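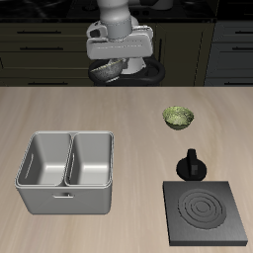 Page last changed: 14th April

Print this page | E-mail this page
Reading time: 4 minutes
Search reports Go

Wirine: progress report to the Greratberg fund, work package 2

Summary

The period was spent mainly on one fault. In the simulated kitchen the arm loses its grip angle on a bowl while carrying it, and the bowl ends up tilted on its side. No hardware has been involved and no one was at risk, but the fault blocks the move to the physical arm, which was planned for this period. We ask the fund to accept a later start for that move. No extra money is requested.

Background

The task is short. The arm picks up a bowl from the tabletop, lifts it clear and places it in one compartment of the gray two-part bin. A second bowl is handled the same way. The burner plate and its knob stay on the table throughout as obstacles, and any contact with them ends the run as a failure. The kitchen model and the arm controller come from Wullier and were delivered in December. The grasp planner is our own.

The fault

In the last full test set, 37 runs were made. Of these, 11 ended in a failure of the same type. The fingers closed on the rim, the controller reported a good grasp, and the bowl turned between the fingers during the lift or the carry. In 2 runs the bowl was released over the table outside the bin. The remaining failed runs were halted by the tilt check before release.

The controller did not raise an alarm in any of these cases. It checks the gap between the fingers, and the gap does not change when a bowl rotates. From the point of view of the log, a tilted bowl and a level bowl are the same. We regard this as the more serious half of the problem. A slip that is reported can be handled; a slip that is logged as a good grasp cannot. The tilt check that halted the runs reads the true pose of the bowl from the simulator and will not be available on the physical arm.

Cause

The planner chooses its grasp point from the view between the fingers. Seen from directly overhead, a round item gives very little information on depth. The rim is found as a thin outline and the inside is mostly shading, so a hollow shape and a domed one can look much alike. The planner was taking the height of the rim from the shading and was placing the fingers too high on the wall. The contact patch was then small, and the weight of the bowl was enough to turn it.

A first theory, that the friction value in the Wullier model was set too low, was tested and dropped. Raising the value delayed the slip but did not remove it. The original value has been restored so that results stay comparable with the earlier sets.
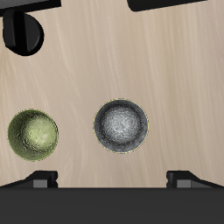 Corrective work

The rim height is now taken from two views, one at the wrist and one from the fixed position in front of the table. If they disagree by more than the set limit, the arm does not descend. This change is in place and is under test.

A rotation check is being added to the controller. It compares the outline of the held item before and after the lift and stops the arm if the shape has changed. Somogyi is writing this part under the existing subcontract. The first version stopped too many good runs - the limit was too tight - and has gone back for adjustment.

The report text of the controller will also be changed. "Grasp good" will be replaced by "fingers closed" until the rotation check has passed.

Effect on the schedule

The move to the physical arm is held until a full test set is completed with no unreported slip. Reported slips will be allowed under the limit already agreed in the project plan. Work on the second placement task continues in simulation, as it does not depend on the controller change.

Open points

Wullier has been asked to confirm whether the finger pads on the physical arm match the model. The fund's approval of the later start is needed before the laboratory booking can be moved.

Print this page | E-mail this page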